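Clusstead Toy Library
Minutes of the September meeting, back room, 7:00 p.m.

Present: enough for a quorum, once the tea was made.

1. Minutes of the last meeting
Approved, after the word "brinks" was changed to "bricks" in four places.

2. Loans
The Orenine train set came back with 17 pieces of track. It went out with more. The family will look under their couch again. The Tolletti marble run is still on loan and still, by all accounts, loud.

3. Money
Balance stands at $3,869. A request for $300 for new shelving was put off until somebody measures the wall. This was also the decision in the spring.

4. Building bricks
Long discussion. The bricks from the Hattori donation have been living in one sack, which members agree is a fine way to store potatoes. Sorting by color was proposed. Sorting by size was proposed by the other side of the table. After 40 minutes the meeting voted for color, with one abstention and one sigh.

White plastic bins will be used, standing in a row on the floor near the rug. A motion to label them was carried. A motion to label them in rhyme was not.
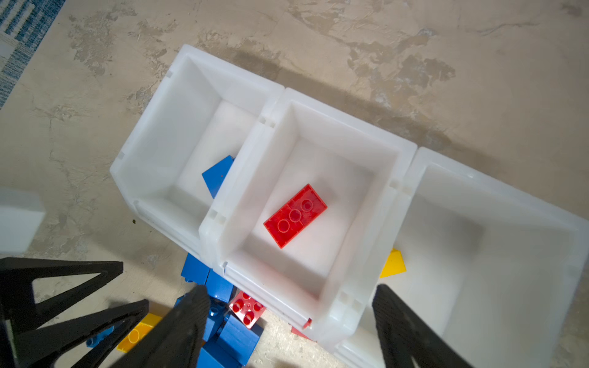 Item 4: the bins, with a red brick in the middle one and more bricks still on the floor.

Bricks are to be off the floor before the Saturday-style rush at opening time. Anyone sorting in socks does so at their own risk.

5. Other business
The kettle lid is missing. Please check your bags.

Meeting closed at 8:50 p.m. Next meeting same place, bring your own mug.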